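Worktop tips: should you pay for a folding robot?

Korkum has been pushing its Cindora kit since April: two arms that clamp to a worktop and are meant to fold cloths, dust sheets and bag liners while you get on with something else. The price is £928, plus £19 a month for the software. The leaflet promises 4,000 folds before the finger pads need changing. I'd like to know who counted.

If you are still tempted, a few tips before you spend the money.

Clear more space than the leaflet says. Two arms and a spread cloth will eat most of a small worktop.

Start with stiffer fabric. Thin, slippery stuff slides about on polished stone, and a damp tea towel underneath helps.

Push baskets and tubs back to the wall. They can take the finished pile later.

Smooth out old creases by hand first — yes, the very job you bought it for. 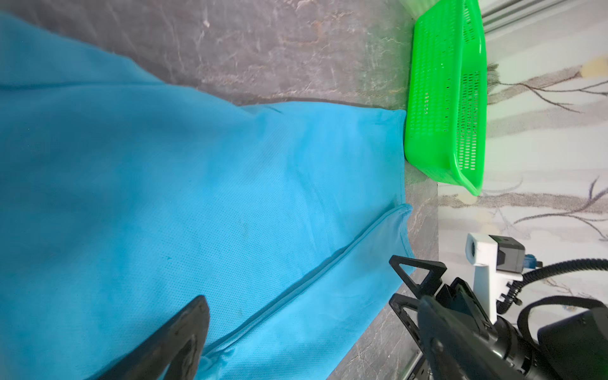

Blue non-woven sheet on a marble top, green basket by the wall.

Ask about returns. Skodosance, the only shop I found selling it, charges for collection.

The cheaper Xia set has one arm and I wouldn't bother with it for anything bigger than a napkin. For dusters and pillowcases, a folding board from the market still gets my vote.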